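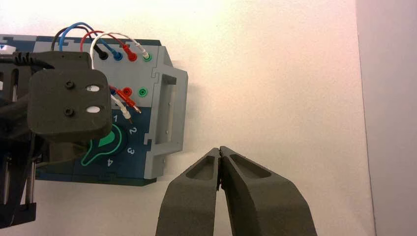
The Fourth Position

Print this story | E-mail this story

The arm stopped at position two, and it stopped very politely. There was no noise. The fingers closed, the light on the cabinet changed from green to yellow, and on my screen appeared the line I had already seen 46 times in that month: FORCE LIMIT, WAITING FOR OPERATOR.

I was the operator. I had been in the country for one winter and in the Lau building for less than that, and my work was to wait until the arm was waiting.

"Again?" said Sum-yee Hsueh from the other room.

"Again," I said.

She came with her tea. She had written most of the program for the arm, and she spoke of it as my mother spoke of her younger brother, with anger which she did not permit to other people. The task was simple to explain. There was a board with sockets and a dial. The arm had to take a plug, put it in the right socket, turn the dial, take a probe and touch what had to be touched. A person needs less than a minute. The arm was to do it 100 times without help, and then the people from Birner would sign the paper and Wodell would be paid, and we also.

"What did it feel?" she asked.

I showed her the curve. It rose slowly, then very fast, like a hill with a wall on the top.

"The dial is stiff," she said. "Raise the limit."

I must say here that I did not like this. In my first profession I repaired elevators, in a town where the oldest one was built in 1927, and the man who taught me, Gerkudik, had only one rule which he repeated. When the machine says it is heavy, he said, look what is on it. He did not say it in a wise manner. He shouted it up the shaft.

But I was new, and my English became small when I disagreed with someone. I raised the limit. The arm turned the dial to two, to three, to four. It went back for the next round. Sum-yee drank her tea and said, "You see."

It made thirty rounds, then thirty more. I ate my bread beside the emergency button. In the evening she went home and asked me to stay until the end, and I agreed.

The round that went wrong began like all the others. The arm turned the dial to four and went up for the probe. Between the dial and the probe there was a moment, not longer than a breath, when it should have opened its fingers, and in this moment it did not open them. It went up with the fingers closed. It believed they were open. I could see it on the screen, a small drawing of a hand with the fingers apart, very clean and very confident, and behind the screen the true fingers pressed tip to tip, going toward the cables.

I pushed the button. I would like to write that I was fast. The log says that I needed nearly two seconds, and in this time the arm had caught the red cable, pulled it from its socket and pushed against the board with a force I had given it permission to use. With the old limit it would have stopped at the first touch. The board bent from the wall. Something in the hand made a sound like a pencil breaking.

Then it was quiet, and I stood with my hand on the button and could not take it away.

I telephoned Sum-yee. She came back in a coat over her house clothes, and she did not ask me whose fault it was. She took off the cover of the hand and held a lamp in her teeth. After some minutes she pulled out a small gear with two fingernails and put it in my palm. Three teeth were gone. Two of them were broken fresh and bright, and the third break was dark and old, with grease in it.

"So this was the stiff dial," I said.

"It was never the dial." She sat down on the floor. "The hand was jamming since weeks. Each time it told us. Forty-six times it told us, and I thought it was complaining."

I told her then about Gerkudik and the elevators. It took long, because I did not know the word for counterweight and had to show it with the tea cup and the lamp. She listened to all of it.

"Why did you not say this in the morning?" she asked.

"I was looking for the words."

"Next time say it with bad words."

She wrote the report herself that night. In the line for cause she wrote the gear, and under it she wrote her own name and the change of limit, with the hour. I asked her to put my name also, because my hand had typed the number. She thought about it and turned the keyboard to me.

Birner did not sign until December. The new hand came in a box too large for it, full of paper. When I had mounted it I put the limit back where it was in the beginning, and I turned the dial one time with my own fingers, from one to four. It moved easily.

Reader comments (3)

marlpit: I worked with presses for many years and the part with the old break in the tooth is correct. We kept such a gear in a drawer to show the apprentices.

Odile T.: Did they get paid in the end? I wanted to know more about the money.

quietharbor: "My English became small when I disagreed." Yes. I know this very well.

More short fiction
The Weighbridge
A Room Above the Bakery
Night Ferry, No Passengers
What My Aunt Kept in the Piano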